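Tollau Home Help Desk
Ticket: tablecloth won't lie flat / low table wobbles
Product: Stakport low table, bought with the Tenell wipe-clean cloth
Status: open, waiting for customer

Hi, me again! Thanks for getting back to me so quickly. I tried what you said and here's where I've got to.

First I tightened all the legs again with the little key that came in the bag. Three of them were fine but the one nearest the wall socket took another half turn. It's better, but if I lean on that side to reach for a drink it still rocks (2 mm at most, I slid a bit of card under to check).

The cloth is the checked one in brown and cream with the HORSES lettering along the white band. I left it on with all our snacks on top, hoping the weight would pull the creases out overnight. 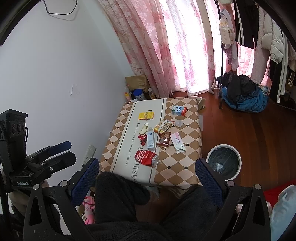 No luck with the creases, so in the morning I cleared everything off and hung the cloth over the shower rail. Your guide says no ironing above the lowest setting, and I'm a bit scared of melting it. Would a hairdryer be all right? My old Montoya one never creased at all, but it was half as thick and went sticky in summer, so I'm not going back to that!

Update, 6 pm: hairdryer tried on one corner, on cool. Slightly flatter, I think? The wobble is the same as before.

Could you send me a spare foot for the leg by the socket? The rubber on mine looks thinner than the others. I don't need the whole leg, and I'd much prefer not to take the table apart again.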